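Posted in June by the Kulta data group, Ellholm robotics club

Kulta drawer set, README

Student project, Ellholm robotics club. Two arm teleop, tabletop tasks, drawer cabinet plus mug rack. Read this before you train on anything pls.

What's in it: 223 episodes, some 15 seconds each. Joint states, gripper width, wrist views, one fixed view of the table. Actions are absolute joint targets, NOT deltas. We mixed that up in v1 and Riviere (our loader) still has the old flag in it, so set it by hand.

Naming: right/left means the robot's right and left. In the fixed view that's flipped. Everyone gets this wrong at first, us included.
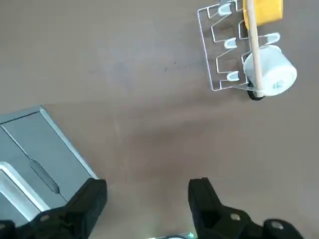 Wrist view, mug rack upper right, cabinet lower left.

Wrist views are the messy part. Exposure was left on auto, and fast moves smear. We kept the blurred frames in. If your model needs sharp ones, filter with the script in tools/, threshold 900 worked ok for us but it throws out more then you'd like.

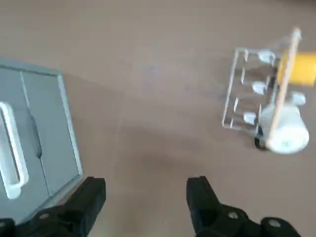 Florkar asked on the issues page whether the smeared frames should just be dropped from training altogether, seeing as the policy will meet blur at run time anyway and dropping them might hurt. Fair point, we haven't tested it both ways. If you do, tell us.

Known problems, no order:
- timestamps between wrist and fixed view drift, worst at the end of long episodes
- 3 episodes have no gripper width, listed in bad.txt
- task text was typed by different poeple, so "tray", "drawer" and "box" can all be the same thing

Splits are by operator, not random. Random split looked great and ment nothing, val loss was basically train loss.
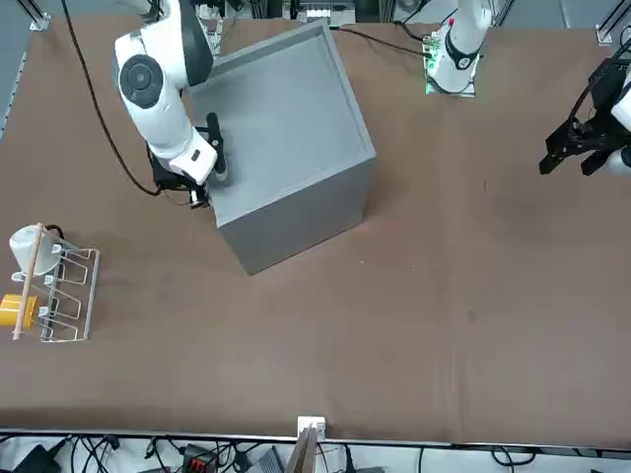

so don't compare your numbers with the ones on the old club poster, those came from the random split. Baseline config is in configs/. It runs on one club machine overnight, start it before you go home and check the log in the morning.

Drawer labels: open, partly open, closed. Partly open is judged by eye from the fixed view, expect noise there. Relabeling is on the todo list, help welcome.
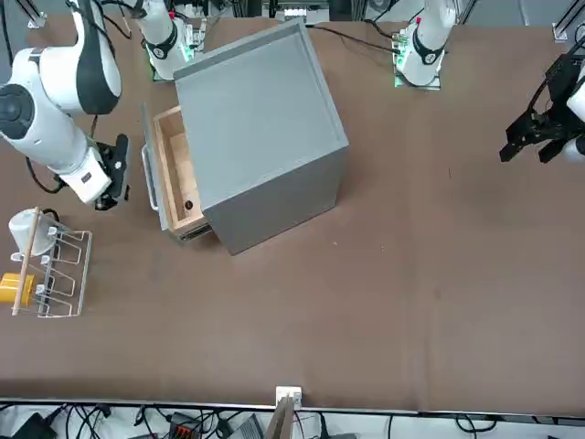 Fixed view, drawer partly open, right gripper by the handle.

License: free for class and club use, ask for anything else. Questions go on the issues page. Next upload when exams are over.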